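Dreltthorpe Stage 2: Pre-Shoot Safety Checklist with Comments
Production: Cadport, season two, block 3
Stage walk by: Nithin Nambiar (stage safety), Muthu Naidu (grip and rigging)
Copy to: Vimala Palaniappan (production office), Anatole Arnaud (first assistant director), Szymon Domański (set lighting)
Month: March

Marks used: OK, FIX (must be done before crew call), WATCH (can shoot, check again at lunch), N/A.

The sets standing on the stage for this block are the harbor office, the Menon family kitchen and the lower half of the lighthouse stairs. The water tank is drained and covered and is not in use until the finale.

1. Access and exits

1.1 All stage exits unlocked from the inside: OK
1.2 Exit signs lit: FIX
The sign over the north personnel door is out. The battery was swapped and it still does not light. Konmont will send a replacement unit. Until it is in, put a stage hand with a flashlight on that door any time the house lights are down.

1.3 Perimeter fire lane clear, full width: FIX
Wardrobe racks for the wedding episode are parked along the east wall. There are a lot of extras in that episode and we know the holding area is full, but the racks can't stay in the lane. Wardrobe was told at the walk.

1.4 Elephant door operates and stays put when open: OK
1.5 Emergency address posted at the stage phone: OK
Old sheet still had the season one gate number. Replaced.

2. Fire safety

2.1 Extinguishers in place and tagged: OK
2.2 Drapes and backings carry flame retardant certificates: WATCH
Certificates are in the binder for the night sky backing and both sets of black drapes. The lace curtains in the Menon kitchen were bought by set dressing last week and have no paperwork. No candles or open flame in that set until they are treated. The birthday cake scene is not scheduled in this block, so this does not hold anyone up today. Anatole, please don't move it forward without calling me.

2.3 Smoke and haze: OK
Water-based haze only. Notice is on the call sheet. The two leads have both asked for a break outside the stage between long haze setups, and that was agreed with their reps at the start of the season.

2.4 Smoke detectors: WATCH
Isolated for the haze work on the harbor office. Fire watch has to be on stage the whole time they are isolated, including lunch. Last block they were left off for a good part of the evening. Log the time off and the time back on, with initials.

3. Electrical

3.1 Distribution boxes off the floor and covered: OK
3.2 Cable runs matted at walkways: FIX
No mats between the video village and the kitchen set. Szymon's crew to lay them before call.

3.3 Practical lamps wired and tested: OK
The hanging lamp over the kitchen table was rewired after the flicker in episode 2. Szymon signed for it.

3.4 GFCI protection on anything near water: OK
The kitchen sink runs from a live hose for the dishwashing argument. All circuits on that side are protected and tested with the button at the walk.
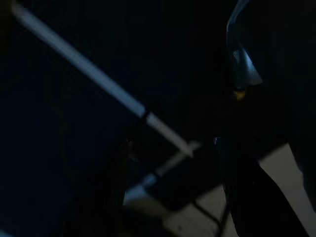

Pale rod, dark box and thin cable, low light.

4. Rigging and overhead

4.1 Safety cables on all hung fixtures: FIX
One small fixture above the harbor office window had its safety cable clipped back on itself and not around the pipe. Muthu corrected it at the walk and will recheck the row.

4.2 Loads within posted limits: OK
The truss over the lighthouse stairs is posted at 2,000 pounds. Muthu's sheet has the current load well under that. If the director asks for the extra moving light he mentioned at the read-through, the sheet has to be redone first.

4.3 Catwalk rails and toe boards: OK
4.4 Tools tethered when working above the floor: WATCH
Mostly good. One person was up without a tether and came down when asked.

5. Sets and platforms

5.1 Stairs secure, treads even: FIX
The fourth tread on the lighthouse stairs rocks. This is the one where the two leads stop and talk before the kiss, so it will take their weight for take after take. Construction to re-screw it and put a brace behind. No rehearsal on the stairs until I have stood on it myself.

5.2 Guardrails on platforms, camera side: WATCH
The rail comes out for the wide shot. That is allowed, but it goes back in as soon as the shot is done, and the edge gets taped while it is out.

5.3 Wild walls braced and weighted: OK
5.4 Breakaway props separated from real ones: OK
Breakaway plates are on the blue cart. Real plates go back to the prop room once the table is dressed.

6. Stunts and physical action

6.1 Fall off the dock steps: N/A this block
6.2 Door slam and shove in the harbor office: OK
The stunt coordinator has seen the blocking. The door glass has been changed to plastic. Both actors rehearsed at half speed.

6.3 Closed set plan: OK
For the bedroom scene, the stage has a crew cap and a list at the door. Fans were let in on a studio tour during the last block and got a look at the harbor office, and a photo of the two leads sitting together ended up on the gossip sites the same night. Tours are off for this block. Vimala has confirmed that with the front gate.

7. People and first aid

7.1 Medic on stage: OK
7.2 First aid kit stocked: FIX
Low on burn gel and large bandages.

7.3 Audience and guests: N/A
7.4 Crew sign-in matches call sheet: WATCH
The call sheet has 94 names with background included. Several day players were signed in by a friend. Everyone signs for themselves.

7.5 Turnaround and hours: OK
Late finish expected on the stairs scene. Vimala will have rooms held for anyone too tired to drive.

Comments from the return round

Szymon: Mats will be down by 6:30 a.m. Please ask video village to pick one spot and stay there.

Muthu: Row over the harbor office rechecked, all cables good. 4.1 can be closed.

Anatole: Understood on the cake scene. I need the stairs by 10 a.m. or I have to flip the day and shoot the kitchen first.

Vimala: Wardrobe can use the old mail room for the racks. Key is at my desk. Burn gel and bandages ordered.

Nithin: 4.1 closed. 1.2, 1.3, 3.2, 5.1 and 7.2 remain open. I will walk them again before crew call and initial each one on the paper copy at the stage door.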